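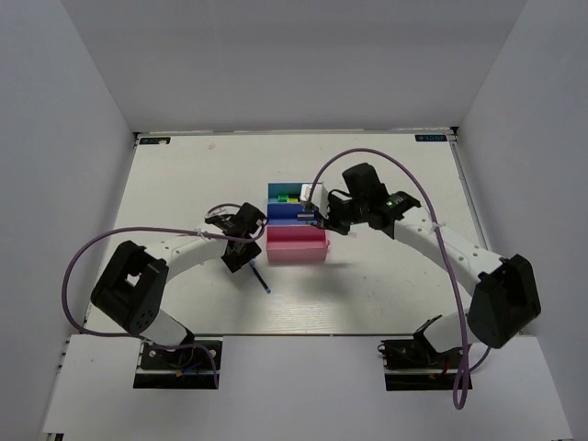 Kistari School Attendance Notes: data card

Summary

Kistari is a collection of 1,055 short written notes about pupil attendance, typed up by office staff at primary and secondary schools in the Fornen district. Each note explains an absence, a late arrival or an early collection. Names of pupils, parents and teachers have been replaced with initials that do not match the originals.

What is in it

notes.csv holds one note per row, with the school code, year group, month and reason category.
schools.csv gives the size and type of each school.
reasons.txt lists the 20 reason categories and how we applied them.

The notes run from September to June of a single school year. Most are one or two sentences long. Spelling mistakes were left as they were, apart from place names, which we corrected where we could.

How it was put together

Schools sent in their notes at the end of each term. Ebise Gebremichael read all of them and assigned the categories. A second reader at Tefera checked 200 notes and disagreed mostly over "family matter" and "travel", which overlap. Where the two readers differed, the first reader's choice stands.

The schools have roughly 4,000 pupils between them, so the notes cover only a small part of all absences. Many absences were reported by telephone and never written down.

Known problems

Two schools stopped sending notes after the spring term. Their rows end in March.
Late arrivals are under-reported in the secondary schools, where pupils sign in at the gate.
The category "other" is too large and should be split.

Use

The collection is meant for people looking at how schools record absence. Please don't use it to rank schools or to work out who a pupil is. The scripts that load the files need Flutau, which must be installed first. Corrections can be sent through the issues page, giving the row number and the file name.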